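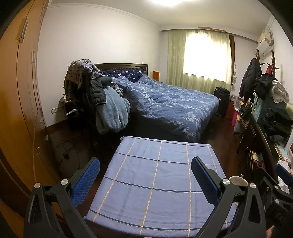
장비 점검표를 작업 전에 한 번, 끝나고 한 번 쓰게 하니 두 번째는 다들 기억으로 채운다는 의견이 Istent 쪽에서 들어왔다. 그래서 이번 판부터 작업 후 항목은 그리퍼를 내려놓기 전에 적도록 순서를 바꾸었다.

가정 내 양손 그리퍼 시연 수집 안전 점검표
프로젝트: Plakik
수집 담당: Ravard
대상 공간: 침실
대상 작업: 테이블 위 정리, 쓰레기 버리기
목표 시연 수: 64

1. 작업 공간
1-1. 테이블 천이 밀리지 않는가: 적합
의견: 모서리 쪽 천이 늘어져 있음. 그리퍼 끝에 걸리면 그 시연은 중단하고 천을 다시 편 뒤 시작할 것.
1-2. 바닥 케이블: 조건부 적합
의견: 옷장 쪽 바닥에 검은 케이블이 풀려 있음. 시연자는 그쪽으로 물러서지 않는다. 다음 회차 전까지 벽 쪽으로 고정 요망.
1-3. 침대와 수납장 사이 통로: 적합
의견: 시연 중에는 물건을 더 내놓지 않는다.
1-4. 조명: 적합
의견: 창 쪽이 매우 밝음. 커튼을 친 상태로 유지하고 회차 중간에 바꾸지 않는다.

2. 그리퍼 (좌우 각각 확인)
2-1. 패드 들뜸, 찢어짐: 적합
2-2. 관절 핀 풀림: 적합
의견: 시연 20회마다 손으로 다시 확인. 핀이 헐거우면 직접 조이지 말고 예비품으로 교체.
2-3. 끝까지 벌리고 닫을 때 걸림: 적합
2-4. 손가락 끼임 위험: 주의
의견: 링크의 삼각형 구멍에 손가락을 넣지 않는다. 보조자가 물건을 다시 놓을 때는 시연자가 두 그리퍼를 몸 쪽으로 당기고 기다린다.

3. 대상 물체
3-1. 유리, 칼, 뜨거운 액체 없음: 적합
3-2. 비닐봉지: 조건부 적합
의견: 매듭을 지은 것만 사용. 내용물이 새면 폐기하고 기록지에 사유를 적는다.
3-3. 원통형 용기: 적합
의견: 뚜껑이 닫혔는지 매번 확인. 한쪽으로 용기를 든 채 다른 쪽으로 봉지를 버리는 동작은 허용하되 속도를 늦출 것.
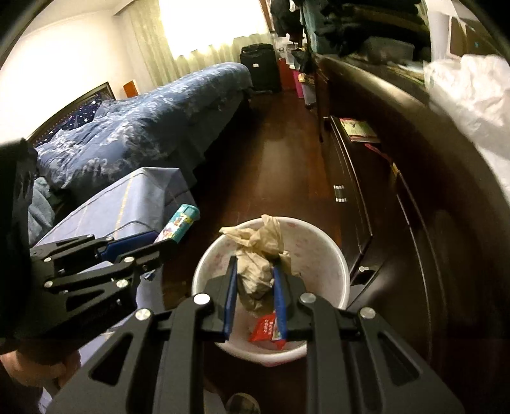
항목 3 참고: 휴지통 위에서 봉지를 잡은 상태. 왼쪽 그리퍼는 용기를 들고 있음.

3-4. 휴지통 위치: 적합
의견: 발에 닿지 않게 둔다. 시연 중에 밀렸으면 실패로 표시하고 원위치.

4. 기록
4-1. 저장 공간: 적합
4-2. 좌우 영상 시각 일치: 재확인 필요
의견: 오전 회차에서 한쪽 기록이 늦게 시작됨. 두 기록이 모두 켜진 뒤에 첫 동작을 할 것. 해당 시연은 목표 수에서 제외.
4-3. 실패 시연 표시: 적합
의견: 떨어뜨린 경우도 지우지 않는다. 학습에 쓸지는 Bahrami 검수에서 정한다.
4-4. 개인정보: 주의
의견: 우편물이나 서류의 글씨가 읽히는지 수집 전에 확인. 읽히면 뒤집어 둔다.

5. 시연자 상태
5-1. 손목 통증: 없음
5-2. 연속 작업 40분 초과 여부: 초과 없음
5-3. 신발 바닥 미끄러움: 적합

종합 판정: 조건부 진행
조치 사항: 1-2 케이블 고정, 4-2 시작 절차 재확인. 두 건 모두 완료 후 이 표에 덧붙여 적는다.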